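News > Company News > Press Releases

We use cookies to make this site work and to see which pages get read. By staying on the site you agree to this. Manage settings

FOR IMMEDIATE RELEASE
Mar 21, 2022

Pendar Bakery Supply Opens Second Warehouse, Adds Small-Order Route for Independent Cafes

Pendar, wholesale supplier of bread, rolls and table goods to cafes and small hotels, has opened its second warehouse. Doors open as of this morning. First trucks already out.

The new building is on Tseng Road, 2 miles from the original site, and holds 900 pallets. Chilled, frozen and dry, all under one roof for the first time. Until now frozen goods were stored off site with a contractor and had to be fetched the night before. No longer.

"We were turning down small cafes every week," said Hsiu-ying Kan, managing director. "They wanted one tray of rolls and a bag of flour. We couldn't do it and not lose money. Now we can, and I'm very glad, because small cafes is how we started."

What changes for customers:

Small-order route. Minimum order drops to 2 trays. Runs six mornings a week. 11 zip codes to start, list on request.

Later cutoff. Orders in by 9 p.m. for next-morning delivery. Was 4 p.m.

Frozen par-baked line. Crescent rolls, dinner rolls, seeded batons. Finish in your own oven, times printed on the case.

Table goods. Baskets, liners, cake stands, butter dishes. Same truck as the bread, same invoice.

Existing standing orders carry over with no change. Nobody needs to re-register. Account numbers stay the same.

The table goods range is the part customers asked for most, according to Sum-yee Tu, head of sales. Cafes were buying baskets one place and bread another, and the sizes never matched. The range was picked with rolls in mind: shallow ovals for the counter, deeper rounds for the breakfast table, long trays for batons. All can be wiped down. Liners sold seperately in packs of 33. 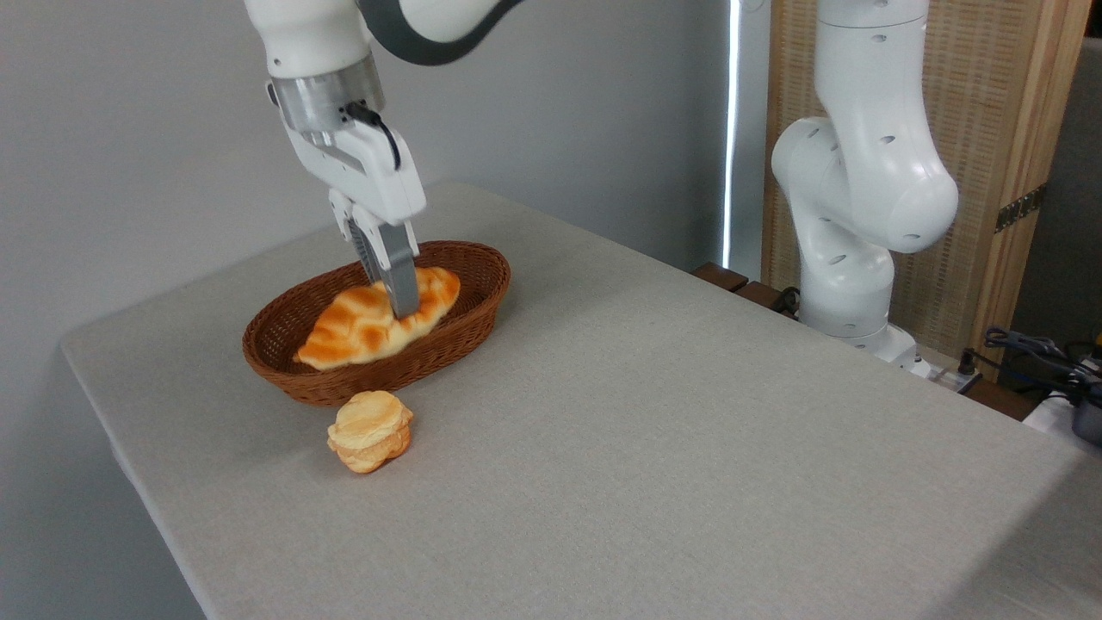
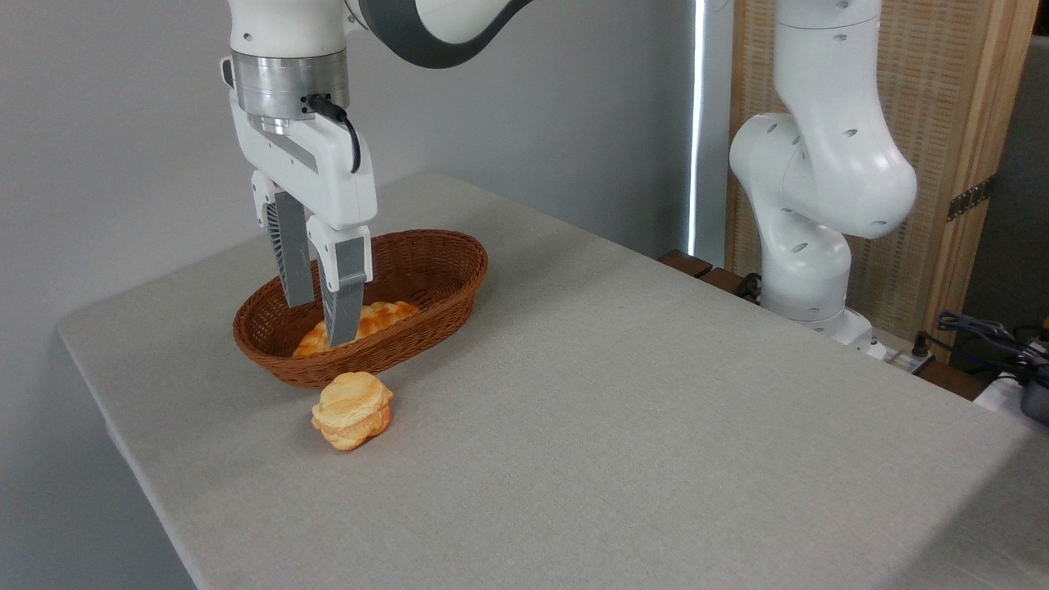
Prices for table goods are held until the end of August. Bread and roll prices follow the flour price as before and are reviewed every quarter. Customers get two weeks notice of any change, in writing.

Delivery on the new route is handled by Vokik, the regional carrier that has run Pendar's hotel deliveries since the start. Drivers are the same ones most customers know. Key drops still fine, please check that we have a current key for your back door. Several on file no longer work.

Ordering moves to a new system from Huvex. Phone orders still taken and will go on being taken. Online customers will get a login by email this week. Check the junk folder. The old order page stays up for one more month, then goes.

"The phone isn't going away," said Chun-yin Yip, who runs the order desk. "Half our bakers call at five in the morning with flour on there hands. They're not going to type in a password."

Jobs: the warehouse adds 33 positions. Most are filled. Still hiring for night pickers, one cold-store supervisor and two people for the order desk. Night shift starts at 10 p.m. Pay rates and shift patterns are on the jobs page. Walk-ins welcome at the Tseng Road gate before noon, ask for Kuo-hua Chung.

Returns and waste: unsold day bread from the warehouse goes to the food pantry next door each afternoon. Customers who want to add their own leftovers can hand them to the driver, bagged and dated please. Nothing with cream or meat. Flour sacks and bread crates are collected as before. Crates are running short, so if there's a stack behind your building, put it out and we will take the lot.

Open morning: trade customers can look round the new site any morning this month between 8 and 11. Coffee, rolls from the par-baked line, samples to take back. Parking at the rear, front lot is for trucks only. Flat closed shoes, hair nets provided. Please call ahead if bringing more than four people.

About Pendar
Pendar supplies bread, rolls, baking ingredients and table goods to independant cafes, guest houses and small hotels. Family owned. Two warehouses, own test kitchen, deliveries six days a week.

Press contact
Yuk-lan Hung, Pendar press office. Available by phone 8 to 5. Interviews and site visits by appointment, price list and route list sent on request.

ENDS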